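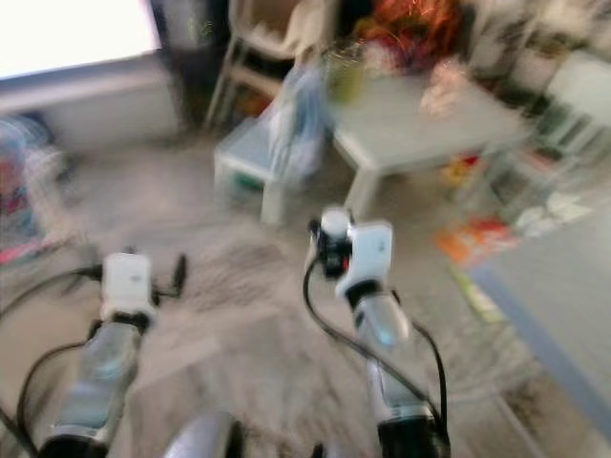 **Option renewal terms on a first feature**

**skeltel** — 2022-07-24

Trornard sent a draft option on my contained thriller. Initial period is 12 months, with two renewals at the buyer's choice. Neither renewal payment applies against the purchase price. The script has 4 speaking parts and one location. Is the renewal language standard?

**flillach_b**

One renewal is common. Two ties up the script for 3 years. Ask for written proof of progress before the second one: a director attached, or a signed finance letter.

**Brian Urio**

Disagree on the proof clause. Small companies strike it every time, and you spend a month of goodwill on it. Ask for a higher second payment instead. Non-applicable renewals are in your favor, so leave those alone.

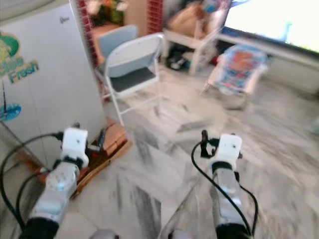

Also check the reversion paragraph. If they commission a rewrite, the draft should state who owns it when the option lapses. Mine didn't, and I got back a script I couldn't shop with its own third act.

**flillach_b**

A higher payment does nothing if the company is sitting on 5 projects and has money. I'd still ask.

**skeltel**

Reversion covers "the Work" only. Rewrites aren't mentioned. First option expires in October if I count from the deal memo — the long form has no effective date.

**Brian Urio**

Get the date in before you sign anything. Mabula's old template had the same hole.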